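The week the left finger let go

12 February 2021

I promised Armelle I would write this up before I forgot the details, and since she is the one who lent me the second charger, the good screwdriver and most of her patience, I suppose I owe her a proper account. Put the kettle on, this one wanders a bit.

Those of you who have been reading since August will know that I've been helping Valentin Boyer with his hand-held grippers. You hold the thing like a large pair of tongs, go about ordinary household jobs with it, and the recordings are used later to teach a robot arm to do the same. Valentin calls this model the Dultum, after a private joke I have never got to the bottom of. My job is to pick things up, put them down, and do it again until my wrist complains. I love it, I really do. There is something very soothing about moving a cup from one side of a desk to the other with a purpose!

The trouble began at demonstration 208. I was lifting a mug, the ceramic sort, with a good inch of cold tea in it (my own fault, I know, I know) and the left finger simply went slack. It didn't snap, and there was no noise at all. One moment I had a firm hold and the next the mug was tipping very gracefully on to my lap, and from there to the floor, where it lost its handle. I said a word I won't repeat and sat there dripping.

My first thought was that I had eased off the trigger without noticing, which I have certainly done before when my mind was on lunch. So I dried off, changed my trousers and tried again with a rolled-up sock. It held beautifully. I tried a glue stick, and that was fine too. Then I tried a full jar of buttons and down it went, buttons everywhere, and I am still finding them under the radiator.

Valentin, when I rang him, was very kind about the buttons and very interested in the jar. He asked me to take the finger off and look at the screw that fixes it to the carriage. Well, it had backed out by nearly 12 turns of the screwdriver, so there was hardly any thread left holding it. With something light you would never guess. With anything heavy the finger leaned back and the grip opened, all while my hand was still squeezing as hard as ever. The screw should have had a dab of thread-locking glue on it from the start, and when we compared notes it seems that step was missed on the day he was putting three of them together and the man from Le Goff came about the boiler.

So that is the fault, and the mending of it was quick enough: clean the screw, a drop of the locking glue, do it up snugly, leave it overnight. The longer part was deciding how to trust it again. We agreed I would go back to light things only, plastic and nothing breakable, and stack something awkward on top so that any wobble in the grip would show itself. My computer mouse was nearest, and it sits on an upturned mind of its own, that mouse, it will slide off anything if you give it half a chance.
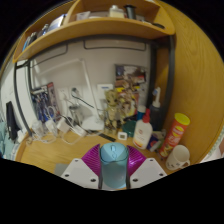 What I do differently now

The first change is that I check both fingers before every session, by giving each one a good waggle with my free hand. If there is any play in it, I stop and get the screwdriver out. I also have a fresh look after every 60 lifts, which Valentin thinks is fussy and Armelle thinks is sensible.

Secondly, no liquids. I have been told this by three people now, so please don't write in. Armelle weighed the poor mug on the kitchen scales with the tea back in it and it came to 700 grams, far more than I would have guessed, and I had been swinging it about over my own knees like a handbag.

And I've moved my chair back, so that whatever falls will land on the desk or the rug and leave me out of it.

The recordings from that afternoon have all been put to one side. Valentin wants to go back through them and see when the grip started to loosen, as he suspects it was creeping for a good while before I got wet. If he finds anything interesting I'll tell you, and I'll also let you know how the replacement mug is getting on. It is from Wandow and it has a very silly handle, big enough for my whole hand.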